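This site uses cookies to remember your settings. Accept / Manage cookies

Suvgate Evening College
Color for Beginners, Handout 2: Warm, Cool, and the Trouble with Gray

Welcome back! Last time we mixed our first color wheels, and I hope you kept yours, mud patches and all, because we'll need them again. This week is my favorite of the whole course. We're going to talk about gray.

1. Warm and cool are neighbors' words

We call red, orange and yellow warm, and blue, green and violet cool. Fine so far. But a color is only warm or cool next to something else. Put a lemon yellow beside a deep egg-yolk yellow and the lemon suddenly looks chilly, almost green! Take it away and set it on a blue cloth, and it glows again. Paint both pairs in your sketchbook before you read on (small squares, touching, no white gap between them).

2. Mixing grays

You can make gray from black and white, and it will be perfectly usable and a little flat. Now try these:

- ultramarine + burnt sienna + white
- cadmium red + viridian + white
- violet + yellow ochre + white

Each one leans somewhere. The first can go stormy or dusty with the smallest nudge of the brush, and I could happily spend a whole evening on it. Write the recipe beside each swatch. You think you'll remember. You won't!

3. What gray does to its neighbors

Stare at a strong orange square for a slow breath or two, then look at a plain gray one. Many people see a faint blue come up in the gray. Painters call this simultaneous contrast when the two colors sit side by side, and it's why a gray wall can look bluish behind a bowl of oranges. Your eye is pushing the gray away from the orange.

It works the other way as well. A strong color looks stronger with gray around it, and a very small amount will do. In the Lusinmont exercise (back page of your packet) you fill a sheet with gray and then place one orange spot. Move a paper cutout of the spot around first and see how it pulls your eye wherever it goes.

Once you know the effect you start finding it all over the place, in shop signs, raincoats, birds' beaks.
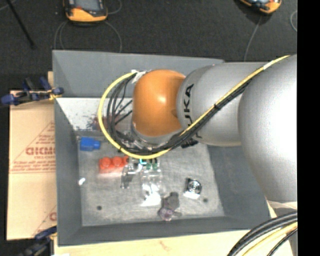

Fig. 1. Orange and bright yellow against silver-gray.

Try a quick study of Fig. 1 using flat shapes only. Leave out the lettering and the smaller cables. Squint until you have four or five patches, then mix the gray first and the orange last. Notice how little white you need for the shine on the metal if the gray beside it is dark enough.

4. For next time

Finish the Lusinmont sheet, and bring three grays mixed without any black. Cheap student paint is fine. Paper should be heavy enough not to buckle, and the Prirnetti pads in the college shop are good if you've run out.

If you have time, repaint one of your swatch pairs under a lamp in the evening and compare it with the daylight one. Bring both!

Share this page (60)
2 comments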